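# Sorting a basket of small cloths

Clear a table first and put the basket in the middle, where you can reach it from both sides. A low plastic one with holes in the walls is easiest to work from. Tip nothing out. Take the cloths one at a time, starting with whichever lies on top, and lay each one flat beside the basket. 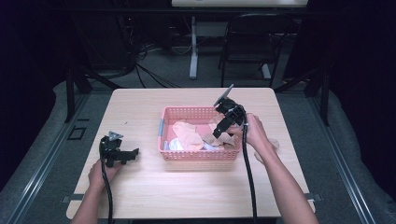 Make one pile for white and one for colours - peach, tan and brown can go together. Small white cloths tend to slip down under the bigger ones, so feel along the bottom before you call it done.

White cotton goes in at 60. Coloured cloths are fine on a cooler wash. We only use 90 for the ones from the Nirside kitchen, and Souad Ouazzani does those separately.

Fold each dry cloth in half twice and put it back with the fold facing up.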